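Features > Workshop > Machines at Work

News Features Workshop Archive Subscribe

April 11, 2024
By Nazar Kravets

Keeping the Clevmont hand straight

The two-armed machine at Kincombe handles clothes for a living. It lifts shirts by the hanger, moves them, and lays them down again, in a bedroom fitted out with ordinary furniture. I have looked after it since September, and most of what I do would be familiar to anybody who has kept a sewing machine or a lathe running. You clean it, you check that it still points where it thinks it points, and you write down what you changed.

The arms came from Otonex. The hands were made by Staniforth and go by the name Clevmont, and they are where the time goes. Each finger has several joints, and every joint is pulled closed by a cord that runs back into the palm. New cords stretch. For the first 1000 grasps a hand has to be checked at the end of every shift. After that, the cords settle and a check every 3 days is enough.

Checking means closing the hand on a steel gauge and reading the gap at each fingertip. If one finger arrives late, the others push the object sideways before it gets there. With a block of wood this hardly matters. A hanger is worse. The neck is narrow, the hook turns freely on some makes, and cloth lies bunched around the very place you want to hold. A late finger catches a fold of the collar and the shirt comes up crooked.

To take up a cord, the power goes off first and the cover on the back of the hand comes away. Under it is a row of small drums, one for each cord. I turn the drum a single notch, refit the cover and run the gauge again. Two notches at once is a mistake I made early on, and it cost a new cord. The right hand was restrung at 1428 grasps. The left is still on its original set.

Thread and lint are the other trouble. Dark lint does not show on dark joints, so I go over them with a soft brush and a lamp held low. Packing film is worse than lint. A scrap of it in a knuckle makes the finger slip a little on closing, and the log will show a good grasp when the shirt is on the floor. I lost most of an afternoon to a piece smaller than a fingernail.

Then there is the head camera. It looks down at a steep angle, and if it has been knocked, the arms will reach slightly to one side of everything. The maker's routine uses a printed board with squares on it, and takes 30 minutes when it goes well. Between full runs I use whatever has straight lines. A plaid pillow does nicely - the lines are easy to find, and a hanger hook laid along one of them shows a tilt right away. Plain bedding is no help at all.

A bed is a harder test than a bench. The surface gives under the fingers, so a height that was right on the table leaves them short or presses them in. We set the lowest reach from the top of the pillow and let the hand feel its way down from there. Soft wrinkles in the sheet can fool the depth reading as well, and I smooth it by hand before a run.

When the hands and the camera are both right, I start with a bare hanger if I can, and then one with a shirt on it. The notes go in a paper book that stays with the machine. The software keeps its own log, but it has no column for a stiff thumb. 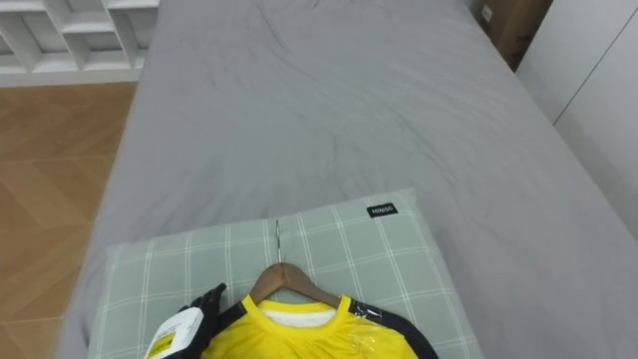
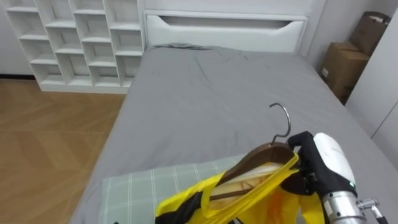
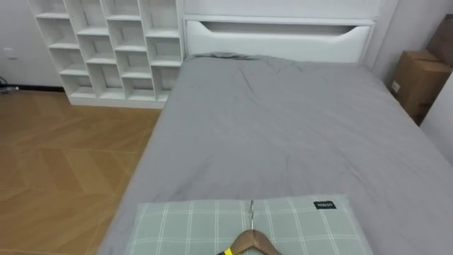

The wooden hanger on the plaid pillow at Kincombe. In the second picture the right hand has hold of it near the hook.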